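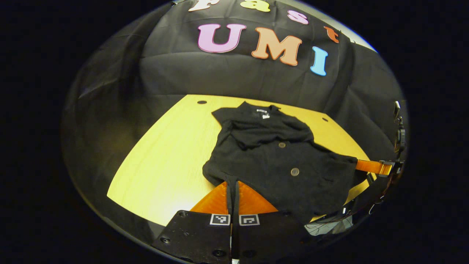 How to score a T20 match by hand

Rule the sheet before the toss: one row for each batter, one for each bowler, and a running total along the bottom.

1. Write both teams in batting order. Leave two blank lines for late changes.
2. After every ball, mark the batter's row, then the bowler's row, then the total. Keep that order.
3. Use a dot for no run, a plus sign for a wide and a circle for a no-ball. Wides and no-balls don't count toward the six.
4. At the end of each over, add up the bowler's runs and check them against the total.
5. When a wicket falls, write the score and the over next to it, such as 48-2 (7.3).

Byes and leg byes go under extras, never against the bowler.

Blank sheets are at the Kastombridge ground. Ask for Heather Moncrieff.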